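학생 로봇 동아리는 기록에도 점수를 받아야 한다

2024년 4월 4일 목요일
글 셀레스테 시스테르나스(Celeste Cisternas)

프린게이트(Prirngate)에서 방과 후 로봇반을 맡은 지 네 해째다. 올해 우리 반의 과제는 필통 정리다. 책상 위에 흩어진 필기구를 필통에 넣고, 필통에 든 것을 다시 꺼내 놓는다. 학생은 양손에 집게를 하나씩 들고 이 동작을 되풀이하고, 그 기록으로 로봇 팔을 학습시킨다. 학부모 설명회에서 과제를 소개했더니 뒷자리에서 "그게 다예요?" 하는 질문이 나왔다. 그렇다고 대답했다.

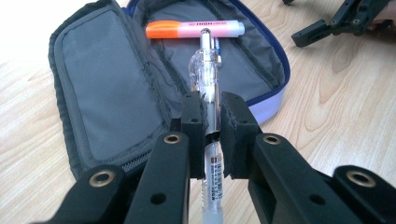
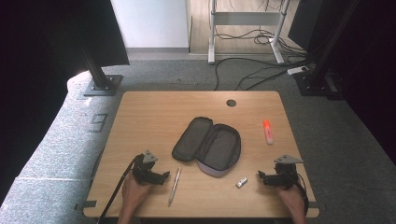 필통 과제 작업 모습. 첫 번째 사진은 집게로 투명한 펜을 문 순간이고, 두 번째 사진은 양손에 집게를 든 채 필통과 필기구를 앞에 둔 작업대다.

그 질문을 한 학부모를 탓할 생각은 없다. 학생 로봇 대회라고 하면 대부분 경기장과 심판, 바퀴 달린 차체, 공을 쏘아 올리는 장치를 떠올린다. 나도 그런 대회로 이 일을 시작했고, 지금도 그런 대회가 쓸모 있다고 생각한다. 다만 요즘 학생들이 실제로 하는 작업과 대회가 점수를 주는 방식 사이에 틈이 많이 벌어졌다. 이 글에서는 그 틈에 대해 쓰려고 한다.

먼저 우리 반이 한 학기 동안 무엇을 하는지부터 적겠다. 학생은 12명이다. 두 명씩 짝을 짓고, 한 명이 집게를 들면 다른 한 명은 옆에서 기록지를 쓴다. 기록지에는 시작할 때 물건이 어디에 있었는지, 어느 손으로 무엇을 집었는지, 중간에 놓친 것이 있는지를 적는다. 한 번 하고 나면 물건 위치를 바꾸고 역할도 바꾼다. 이렇게 한 학기에 모은 시연이 399회였다. 그중 학습에 쓴 것은 332회다. 나머지는 학생들이 직접 보고 뺐다.

나는 이 수업에서 가장 많이 배운 시간이 그 나머지를 골라내던 두 주였다고 본다. 빼는 기준을 내가 정해 주지 않았다. 처음에는 펜을 떨어뜨린 시연을 전부 빼자는 의견이 많았다. 한 조가 반대했다. 떨어뜨렸다가 다시 주워서 넣은 것까지 빼면 로봇은 떨어뜨린 다음에 어떻게 하는지를 한 번도 보지 못한다는 것이었다. 그날 수업은 예정보다 길어졌고 결론은 나지 않았다. 다음 시간에 다시 이야기해서, 다시 주워서 끝까지 마친 것은 남기고 손을 멈추고 옆 사람과 이야기한 것은 빼기로 했다. 중간에 걸친 경우가 꽤 있었는데, 그런 것은 두 조가 따로 보고 의견이 갈리면 뺐다.

이 과정은 지난 11월 드리르쿨스카(Drirkulska)에서 열린 지역 대회에서 한 점도 되지 않았다. 채점표에는 세 가지가 있었다. 과제 완수 여부, 걸린 시간, 그리고 발표. 발표 점수에는 슬라이드의 완성도가 들어 있었지만 데이터를 어떻게 모으고 골랐는지를 묻는 칸은 없었다. 심사 위원이 기록지를 본 시간은 첫 장을 넘기는 동안뿐이었다. 우리 팀은 중간쯤의 성적으로 돌아왔다. 성적이 아쉬워서 하는 말로 들릴 수 있다는 것을 안다. 그래도 할 말은 해야겠다.

완수와 시간만 보는 채점은 기계를 조립하고 조종하던 때에 맞춰 만들어졌다. 그때는 그럴 만했다. 차체가 튼튼하고 조종이 정확하면 결과가 좋았고, 결과를 보면 과정을 대강 짐작할 수 있었다. 사람의 시연을 모아 학습시키는 과제에서는 사정이 다르다. 시험대의 조명이나 책상 높이, 필통이 놓인 각도가 연습 때와 비슷하면 허술한 데이터로도 한 번은 성공한다. 반대로 꼼꼼하게 모은 팀도 그날 나온 물건이 유난히 미끄러우면 실패한다. 한 번이나 두 번의 시험으로는 두 팀을 구별하기 어렵다.

학생들은 이것을 어른보다 빨리 알아챈다. 대회를 한 달 앞두고 우리 반의 한 조가 앞으로는 필통을 책상 한가운데에, 늘 같은 방향으로만 두고 시연하자고 했다. 대회장에서도 그렇게 놓을 테니 거기에 맞추는 게 유리하다는 계산이었다. 계산 자체는 맞다. 채점표가 그렇게 하라고 시키고 있었다. 나는 그 조에게 절반만 그렇게 하라고 했는데, 지금 생각하면 어정쩡한 대답이었다. 교사가 대회 성적과 공부 사이에서 흥정을 하고 있었던 셈이다.

그래서 내 제안은 이렇다. 점수의 3분의 1을 기록에 주자. 팀마다 시연 목록을 제출하고, 무엇을 왜 뺐는지 적게 하고, 심사 위원이 그중 아무 번호나 골라서 학생에게 설명하게 하자. 설명은 길 필요가 없다. 자기가 모은 것을 아는 학생은 번호를 듣고 기록지를 찾아서, 이때는 형광펜을 먼저 넣는 바람에 긴 펜이 들어갈 자리가 좁았다는 정도의 말을 한다. 모르는 학생은 못 한다. 심사 위원 두 명이 팀마다 10분을 쓰면 된다.

반대 의견을 세 가지 들었다. 하나씩 적는다.

첫째는 심사 부담이다. 라도라(Radora)에서 대회 운영을 돕는 동료 교사가 이 점을 가장 세게 말했다. 지금도 심사 위원을 구하기가 어려운데 기록지까지 읽으라고 하면 아무도 오지 않는다는 것이다. 맞는 말이고, 그래서 전부 읽자고 하지 않는다. 무작위로 고른 서너 개면 충분하다. 발표 시간을 그만큼 줄이면 전체 일정은 늘어나지 않는다. 슬라이드 발표가 짧아지는 것은 내가 보기에 손해가 아니다.

둘째는 재미다. 기록지를 쓰는 일은 지루하고, 지루하면 아이들이 떠난다고 한다. 우리 반에서도 한 명이 학기 중간에 그만두고 싶다고 했다. 같은 동작을 수십 번 하는데 왜 하는지 모르겠다고 했다. 나는 그 학생이 모은 시연만으로 작은 모델을 하나 학습시켜서 보여 주었다. 로봇 팔은 그 학생처럼 펜을 집기 전에 잠깐 멈췄다. 학생은 자기한테 그런 버릇이 있는 줄 몰랐다고 했다. 그 학생은 학기 끝까지 남았다. 다만 이 방법이 모든 학생에게 통한다고 주장할 근거는 없다. 지루한 부분은 여전히 지루했고, 금요일 수업의 마지막 30분은 특히 힘들었다. 그래도 축구부의 체력 훈련이나 합주부의 음계 연습이 지루하다고 없애자는 말은 듣지 못했다.

셋째는 형평성이다. 장비가 좋은 학교는 시연을 더 많이, 더 깨끗하게 모을 것이고 기록 점수까지 가져가면 격차가 커진다는 우려다. 나는 이 지적이 셋 중에 가장 무겁다고 생각한다. 우리는 손에 드는 집게를 두 개 갖추고 있고, 그것도 한 조가 쓰는 동안 다른 조는 기다려야 한다. 집게가 하나도 없는 학교도 있다. 그래서 기록 점수는 시연의 개수와 묶으면 안 된다. 50회를 모은 팀이 그 50회를 잘 알고 있다면 만점을 받을 수 있어야 한다. 지금처럼 완수와 시간만 보는 쪽이 장비 차이를 더 크게 드러낸다고 나는 본다. 장비가 부족한 학교가 따라잡을 수 있는 항목이 적어도 하나는 있어야 한다.

과제의 크기에 대해서도 덧붙이고 싶다. 필통 정리는 작은 과제다. 처음에는 나도 책장 정리나 식탁 차리기를 생각했다. 그런데 필통을 책상에 올려놓고 해 보니 학생들이 따질 것이 충분히 많았다. 펜은 가늘고 구른다. 집게로 세워서 잡으면 넣을 때 눕혀야 한다. 형광펜은 펜보다 굵어서 같은 힘으로 잡으면 느낌이 다르다. USB 메모리는 짧고 납작해서 잡을 데가 적다. 천으로 된 필통은 모양이 일정하지 않고, 한 손으로 가장자리를 누르지 않으면 밀린다. 어느 손이 누르고 어느 손이 넣을지를 두고 왼손잡이 학생과 오른손잡이 학생의 방법이 갈렸고, 둘을 섞어서 학습시켜도 되는지가 한동안 반의 논쟁거리였다. 아직도 의견이 갈린다.

큰 과제였다면 이런 이야기를 할 틈이 없었을 것이다. 식탁을 차리는 과제를 고른 다른 학교 팀은 학기 내내 접시가 깨지지 않게 하는 일에 매달렸다고 들었다. 그 팀을 깎아내리려는 것은 아니다. 그 팀의 발표는 우리보다 좋았다. 하지만 첫해에 시작하는 반이라면 나는 책상 하나 안에 들어오는 과제를 권한다. 학생 집에 있는 물건으로 할 수 있고, 망가져도 큰돈이 들지 않고, 학생이 이미 손으로 잘하는 일이라서 어디가 어려운지를 스스로 말할 수 있다.

손으로 잘하는 일을 고르라는 말에는 이유가 하나 더 있다. 학생들은 집게를 들면 갑자기 서툴러진다. 맨손으로는 보지도 않고 하던 일을 집게로는 펜 한 자루마다 생각하면서 한다. 처음 두어 시간은 웃음이 많이 나오고 물건도 많이 떨어진다. 그 뒤부터는 손목을 어느 쪽으로 돌려야 하는지, 두 집게가 언제 부딪치는지를 서로 알려 주기 시작한다. 기록지의 비고란이 채워지는 것도 그 무렵이다. "오른쪽이 너무 일찍 놓음", "필통 지퍼에 걸림", "다시 해도 같음" 같은 짧은 말들이다. 맞춤법은 자주 틀린다. 나는 고치지 않고 둔다.

이 비고란을 심사 위원이 읽어 주었으면 한다. 거기에는 학생이 무엇을 보았는지가 적혀 있고, 완수 시간에는 그것이 없다. 로봇이 펜을 필통에 넣는 데 성공했다는 사실만으로는 학생이 무엇을 배웠는지 알기 어렵다. 실패한 팀이 왜 실패했는지를 정확히 말할 수 있다면 나는 그 팀이 더 나은 수업을 받았다고 생각한다.

올해 대회 규정은 여름 전에 확정된다고 한다. 운영진에 의견서를 보냈고, 채점표 초안과 우리 반이 쓰는 기록지 양식도 함께 넣었다. 양식은 한 장짜리이고 칸이 많지 않다. 다른 학교에서 쓰고 싶다면 그대로 가져다 써도 되고 고쳐 써도 된다. 규정이 바뀌지 않더라도 우리 반은 다음 학기에 같은 방식으로 한다. 필통은 하나 더 준비할 생각이다. 지퍼 대신 뚜껑이 달린 것으로 하자는 학생들이 있고, 그러면 기존 데이터와 섞을 수 없다고 반대하는 학생들이 있다. 다음 주 수업에서 정한다.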